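Asunto: Re: [jabones-y-baño] Jabonera de rejilla y esponja redonda: ¿juntas o separadas?

Hola a todos:

Contesto por partes al mensaje del mes pasado.

> Tengo una jabonera de plástico de las ovaladas, con rejilla, y la
> pastilla se me queda blanda por debajo igual que en el plato de
> siempre. Encima le pongo la esponja. ¿Es cosa del jabón o de la
> jabonera? ¿Merece la pena pasar a una Monness, que es más honda?

Yo diría que es cosa de la esponja. Si la dejas encima, el agua que suelta cae sobre la pastilla y de ahí a la rejilla, y con las jaboneras pequeñas no hay sitio para que corra el aire. En casa uso una ovalada blanca y gris claro, con ranuras paralelas, y desde octubre la esponja va aparte, a la derecha, directamente sobre el tablero blanco.

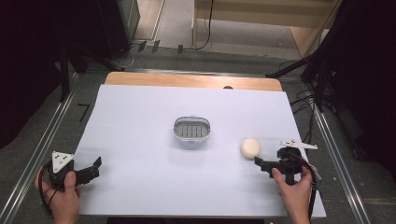 La rejilla conviene enjuagarla cada 3 o 4 días con agua caliente. Los restos de jabón se meten entre las ranuras y, cuando se tapan, da lo mismo tener rejilla que no tenerla. Un cepillo de dientes viejo entra bien si se pasa en el sentido de las ranuras; atravesado salpica y no limpia.

> También he leído en la lista que las pastillas redondas duran más.
> ¿Alguien lo ha comprobado?

Comprobado con báscula, no. He gastado varias de Cimell y un par de Nolgate, y la diferencia que noto es de apoyo: la bola toca la rejilla en muy poca superficie y se ablanda menos por abajo. A cambio rueda, y en una jabonera de borde bajo acaba en el lavabo. Con las de Juška no puedo opinar porque solo las he tenido rectangulares.

Otra cosa de las formas redondas – esto vale para jabón, cera o lo que sea – es que las marcas finas se ven enseguida en los tonos claros. Antes de guardar una pieza la miro con luz de lado y le doy la vuelta entera.

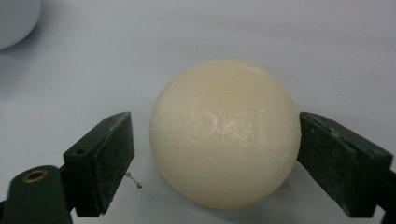 Bola de color crema, con una línea fina abajo a la derecha y pequeñas marcas en la superficie.

En una pastilla en uso, una línea así no me preocupa. Si se abre, la gasto primero y listo.

Sobre la Monness: no la compraría todavía. Prueba dos semanas con la esponja fuera y cuéntanos. El hilo antiguo sobre rejillas es el mensaje 1.726 del archivo, y el de esponjas, el 2.077.

Un saludo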